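Zandwood Opens Equipment Planning Service for Two-Arm Tabletop Workcells

January
By the Zandwood Press Office

Zandwood today opened its Equipment Planning Service to buyers of two-arm tabletop workcells. The service produces a line-item budget, a floor and power plan, and a replacement schedule for grippers and work surfaces before a purchase order is issued. It is available to laboratories, contract packers and small manufacturers ordering between one and nine cells.

The service was developed with Farkotov, which integrates two-arm cells, and Jaunzems, which supplies gripper parts and work coverings. Customers are not required to buy from either firm. Quotes from other suppliers are entered in the same worksheet and compared on the same terms.

Zandwood prepared the service after reviewing 407 equipment requests submitted through its purchasing desk. Most of the requests listed the arms and the controller as separate items. Fewer gave a figure for spare fingers, fasteners, surface coverings, test objects or the hours needed to recalibrate after a part is changed. In 100 of the requests, no operating cost was listed after the first year. Those requests were returned to the buyer for revision, and the delay held up delivery dates in several cases.

The planning worksheet divides a cell into four cost groups: arms and mounts, end effectors, work surface, and task objects. Each group carries a purchase price, an expected service interval and a replacement lead time. Task objects are budgeted as consumables. A cell intended for tableware handling, for instance, is planned with both handled and handleless items, in light and dark finishes, because grasp settings and vision settings are checked separately for each.

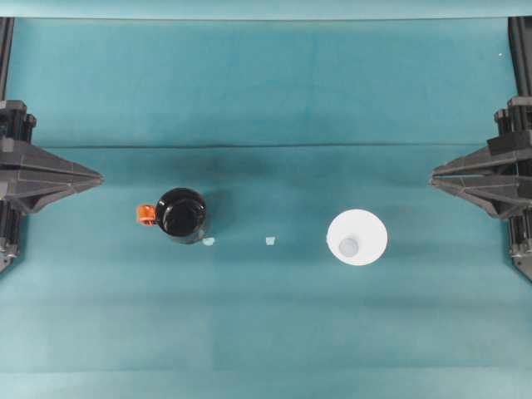
Two facing grippers over a teal-green work surface, with a black mug, orange handle at left, and a white cup between them.

Gripper selection is handled as a separate step. The buyer enters the widest and narrowest object to be handled, the heaviest load, and whether both arms must reach the center of the surface at the same time. The worksheet then returns the required jaw opening and the minimum spacing between mounts. If the two arms share a work area, clearance is calculated with both grippers extended toward each other and again with both withdrawn.

Work surfaces are planned by area and by color. Fabric coverings are entered with a spare set as standard, so that a cell can remain in use while one covering is cleaned. Buyers who plan to use overhead or arm-mounted cameras are asked to test their darkest and lightest objects against a sample of the covering before the order is placed. Jaunzems will supply samples on request.

The service also covers staged purchasing. A buyer may order a single cell, record its operating costs for two quarters, and apply the measured figures to the remaining cells in the plan. Prices quoted by Farkotov for later cells are held during this period, provided the configuration does not change. Changes to the gripper model or mount spacing require a new quote.

A first group of customers used the worksheet during a trial at the Jikarau technical center. The trial covered single-cell and multi-cell plans and included 565 separate line items. Revisions made as a result include a separate field for small fasteners, a warning when spare fingers have a longer lead time than the arm itself, and a single entry for operator training, which had previously been spread over three groups.

A standard plan is delivered in nine working days from receipt of a complete request. The request must include floor dimensions, available power, a list of objects to be handled and the planned hours of operation per week. Plans for more than one cell also require the proposed order of installation.

Requests are accepted through the Zandwood purchasing desk. Existing customers may submit cells already in operation for a replacement schedule only. The worksheet and its instructions are supplied with each plan and may be reused by the customer for later purchases.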